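首页 > 工坊与家务 > 设备采购 > 买机械臂之前

本站使用 Cookie 以保存您的浏览偏好。继续浏览即表示同意。

给小工坊添一台机械臂：预算、场地和零碎开支的笔记

四月　工坊栏目编辑

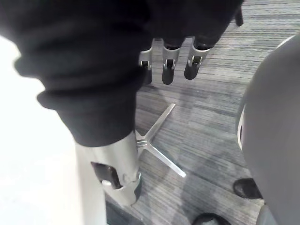 先把钱分成两份写在纸上，一份是机器本身，一份是机器以外的所有东西。第二份通常写得太小。我们去年给工坊做采购计划时，第二份一开始只列了台面和一个插线板，后来改了好几稿，最后定下来是 1,643 元，还没有算耗材。下面按我们改预算的顺序来写，家里车库或者小作坊想添一台带手爪的机械臂，可以照着过一遍。

一、先写活，再看机器

拿一张纸，写下打算让它干的活，一行一件。写得越具体越好。“帮忙收拾”不算，“把晾干的木夹子从托盘放进盒子”算。每一行后面补上：东西多重，多大，软的还是硬的，滑不滑，一天要做几回。

写完以后，把一个月做不到一回的划掉。再把必须有人在旁边盯着、盯着的工夫比自己做还长的划掉。我们第一稿写了满满一页，划完只剩搬小零件、递砂纸、把打印好的塑料件从台上取下来这几样。机器的档次一下就降下来了，预算也跟着降。

软的东西单独列一张。布、绳、塑料袋对手爪的要求和硬件完全两样，不要为了“也许哪天要叠毛巾”多付一档的钱。真要做，等第一批活跑顺了再说。

二、两指、三指还是多指

两指的平行夹爪便宜，坏了容易修，夹方的、扁的东西够用。夹圆的东西可以换一副带弧度的指片。手指多、关节多的手能抓的形状多，价钱往上走，关节处的轴和小螺丝也多，每一处都要清灰，每一处都可能松。

按自己那张清单来选。清单上八成是方块和盒子，就买两指。清单上有杯子、喷壶、刷子柄，再考虑多指的。

指尖的软套要问清楚三件事：单卖不单卖，多少钱一副，换的时候要不要拆指节。有的店只卖整根手指，磨坏一个指尖就得换一整根，这种情况把一年换两回的钱直接加到总价里去比。

三、比价的时候看什么

我们当时比过三家，Gudano、Stirnen 和 Holzer，要来的报价单格式都不一样，直接看总价没法比。后来自己画了一张表，把每家的报价拆进去：

本体。
手爪，含不含指尖备件。
控制盒和电源。
底座或者夹具。
线缆，写明长度。
软件，一次买断还是按年交。
运费，送到门口还是送到屋里。
保修，寄回的运费谁出。

空着的格子就打电话去问，问完把日期写在格子旁边。有一家的总价最低，控制盒却是另外卖的，填完表它排到了最后。按年交的软件费，统一按三年算进总价。

报价单上写“标配”的，让对方把标配清单发过来。光一个词不作数。

四、场地，量好再下单

先量最远能伸到哪里。卖家给的臂展一般是到手腕或者到法兰，手爪还要再往外长一截。拿一根木条，裁成臂展加手爪的长度，一头按在打算装底座的位置上，转一圈。木条碰到的东西都要挪走，挪不走的就换位置。

转圈的时候顺便看地面。转椅是最容易忘的，五星脚伸出来的范围比椅面看着大，椅子又会自己滑来滑去。我们的办法是机器开着的时候，椅子推到地上贴的胶带线外面去。胶带用亮黄色，贴两层，第一层容易被轮子卷起来。

地毯上不建议放落地的支架。绒软，支架压久了会往一边沉，重复定位就不准了。非放不可的话，下面垫一块比支架大一圈的硬板，板子四角拿水平尺量过，过一周再量一回。条纹地毯还有一件小事，掉在上面的小螺丝很难找，装手爪那天先铺一条纯色旧床单。

台面要能吃住力。机械臂急停的时候会往前冲一下，薄桌面会跟着晃。试的办法：两手按住桌沿用力推拉几下，水杯里的水面晃得厉害就不行。加一根横撑往往够了，不用急着换桌子。

旁边有白墙或者白色台板、光线又强的地方，带视觉的机器容易看不清。装之前在打算放的位置，早上和下午各站一会儿，看看有没有直射光打进来。要装窗帘就一并写进预算。

五、人站在哪里

这一条不花钱，但要先想好。有人坐着干活的位置，脚和膝盖都要在转圈范围外面。坐下来以后人会往前凑，脚会往前伸，量的时候让人真的坐上去，照平时的样子坐，再用木条转一圈。

急停按钮放在坐着就能够到的地方，不要放在机器背后。如果两个人轮着用，两个位置都要够得到，够不到就多买一个按钮。我们多买了一个，连线 301 元，属于第一稿里没有的项目。

工作时间里穿包脚的鞋。手爪松开的时候东西是直着往下掉的。长头发扎起来，围巾和挂绳摘掉。

六、护套和灰尘

做木工、打磨、喷漆的地方，关节要有东西遮着。现成的护套按型号卖，价钱不低。自己用布做也可以，注意几点：

布料选不掉毛的，结实一点，深色的不显脏。
宽松些，让关节弯到底的时候布还有余量。太紧会拉着关节，电机发热。
也不能松到垂下来盖住手指或者垂进夹口。袖口卷一道，用松紧带或者魔术贴收住。
散热孔和急停开关不要盖。
做好以后先用最慢的速度把每个关节走到头，手放在急停上，看布往哪里堆。布堆在哪里，就在哪里打一个褶或者剪短。

护套一个月摘下来抖一次灰，能洗的翻过来洗，晾透再套回去。我们做了两只换着用，布和松紧带的钱记在耗材里。

七、零碎开支清单

这些是我们改了几稿以后才补齐的，照抄可以省几趟路：

一副好的内六角扳手，要球头的。配机器送的那种用不了多久就滑角。
螺纹胶，买中等强度的。高强度的以后拆不下来。
理线带和线槽。线缆要给关节留出弯的余量，不要绷直。
带独立开关的插座，开关在人这一侧。
指尖软套两副。
异丙醇湿巾，擦指尖用。先在不显眼的地方试一下。
浅托盘几个，放待取的件。深的盒子手爪伸不进去，买来也是闲着。
防滑垫，裁成托盘大小。
白板笔和一块小白板，写当天跑的程序和出过的毛病。

托盘我们买的是 Stillel 的，边矮，能叠。别家的矮边托盘一样用，关键是边高要低于手指能伸进去的深度，买之前量一下手爪张开时指尖到掌面的距离。

八、买新的还是买二手

二手的能便宜不少，看货的时候带上自己那张活的清单，还有两三样真要夹的东西。到了以后按这个顺序看：

断电，用手轻轻扳每一个关节，有咔哒声或者明显空隙的记下来。
看指节上的轴和螺丝，螺丝头花了的说明拆过，问拆过什么。
看指尖橡胶，发亮、发硬、有裂的都要换，让卖家把这个钱减掉。
通电，让它回零位，连回三次，每次在台面上用铅笔点一下指尖的位置。三个点离得远就不要了。
夹自己带去的东西，举着不动等上几分钟，看会不会慢慢往下滑。
最后让它连着跑半小时，摸外壳。烫手的不买。

软件账号能不能过户要当面办好。有的控制盒绑在前一个主人的账号上，拿回家开不了机，找厂家解绑很费时间。

累计运行小时数能查的就查。nearly 全新这种话听听就算，看小时数。低于 2,000 小时的我们才谈价，超过的只当零件机考虑。这个数是我们自己定的，活重的可以定得更低。

九、分期花钱

不要一次买齐。我们分了三段。

第一段只买本体、手爪、控制盒、急停，加上台面加固。跑一个月，只跑清单上的第一行。

第二段买理线、护套、托盘这些。跑过一个月以后才知道线从哪边走，托盘放左边还是右边。提前买的线槽我们有一半装错了地方，拆下来背胶就不粘了。

第三段才考虑视觉、换爪、加轨道。这时候白板上已经记了不少毛病，照着毛病去买。记录里一半以上都是同一个毛病的，先想能不能改托盘或者改摆放，多数时候不用花大钱。

每一段结束的时候把剩下的钱写在表上，不要挪到下一段，单独放着当维修款。

十、每年要留的钱

维修款按总价的一成留。里面包括指尖、线缆、一次上门或者寄修。线缆是最容易坏的，尤其是手腕那一段，来回弯。买的时候就多订一根手腕线，放在抽屉里，比停工等货划算。

电费不用太担心，小臂的用电和一台老式台灯差得不远的型号也有，看铭牌上的功率自己乘一下。忘了关电源、空转一晚上的情况倒是要防，插座上加一个定时器。

保险问一下。家里车库的财产险有的不保这类设备，有的加一点钱就保，打电话问的时候把型号和价钱准备好。

十一、到货那天

拆箱前拍箱子的六面。拆的时候刀片只伸出一点点，线缆经常就压在盖板下面。
泡沫和纸箱留到保修期过完，寄修没有原箱很麻烦。箱子压平了立在柜子后面不占地方。
照装箱单点一遍，少的当天报。
底座螺丝对角着拧，每颗先拧到刚好贴住，再转第二圈上紧。
第一次通电人站在转圈范围外面，速度调到最低，什么都不夹。
第二天再紧一遍底座和手爪的螺丝。一周后再紧一遍。

我们是星期二到的货，当天只装了底座和试了急停，夹东西放在第二天。急着当晚跑起来的话，螺丝最容易漏。

十二、每周十分钟

擦指尖。看指节有没有缠上线头、头发。
看护套有没有滑下来。
摇一摇手爪，松了就紧。
按一次急停，确认真的停。
把地上贴线外面的椅子、箱子归位，看看胶带有没有翘。
把白板上的毛病抄到本子里，再擦白板。

本子我们用的是普通横格本，左边写毛病，右边写怎么处理的和花了多少钱。第二年做预算的时候直接从右边那一栏加起来就行，三段的钱分开加。

补充：有读者问租赁。短租适合活不固定的，租之前问清楚指尖和线缆磨损算谁的，押金多久退，能不能自己做护套。租满几个月可以折价买下的，把折价后的总数填进第三节那张表里，和新机放在一起比。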